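Lolton packing room changes over to single-row tray layout

29/04/2020

The packing room at Lolton has moved its tray work from loose tables to two-tier shelving, following a layout drawn up by Isla Niven of the stores section. The change applies to the small-parts line only. Bulk goods continue to be packed at the loading end of the building.

Under the old arrangement, trays were stacked at one corner of a table and taken off the pile as each order came up. Packers then walked to a separate cupboard for boxes and tins. Stores records showed that the walk was made for almost every order, and that trays were often put back on the pile part filled.

The new method keeps the trays on the upper level in one row, all turned the same way, with nothing stacked. Boxes and tins are held on the level underneath. An order is started at the near end of the row and checked at the far end, by the upright. A tray does not leave the shelf until the check slip has been signed.

Kirsty Cruickshank, who supervises the line, said the direction of the trays had caused more discussion than the shelving itself. "If one is turned round, the person checking has to stop and look for the tab. We fixed on one direction and wrote it into the sheet."

The layout was tried for roughly six weeks before it was adopted. In the first version the tins were placed on the upper level beside the trays. This left too little elbow room and they were moved down. Long items such as rods remain a difficulty. They are now laid crosswise on the lower level, towards the far end, but Callum Ogilvie of the stores section said a proper rack would be needed if the quantity went up.

Two suppliers, Bumeta and Trisivgate, were asked to quote for dividers to mark out the tray positions. Neither quote has been accepted. For the time being packers space the trays by eye, and the spacing is looked at when shifts change over. 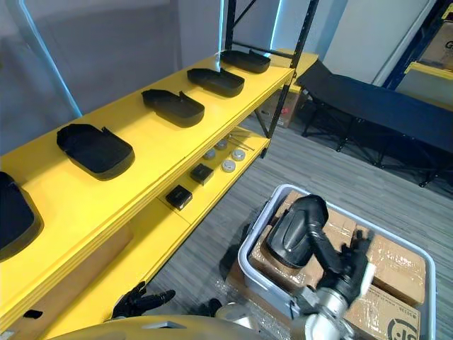

Black trays in a single row on the yellow shelving, with boxes and tins on the level below.

Cardboard is the other open point. Empty cartons may be kept on the floor under the unit if they do not stick out into the walkway. Cameron Pollock, who deals with site safety, has asked for this to be reviewed in June, along with the limit on what may be stored on the lower level. No change to the limit is planned before then.

Staff from the Pawłowska site are to be shown the layout before it is used there. Their room is narrower and the row will probably have to be shortened. Leidy Alvarado is handling the visit and will send out the revised packing sheet. Copies of the present sheet, version 3, can be had from the stores desk. Earlier versions should be thrown away.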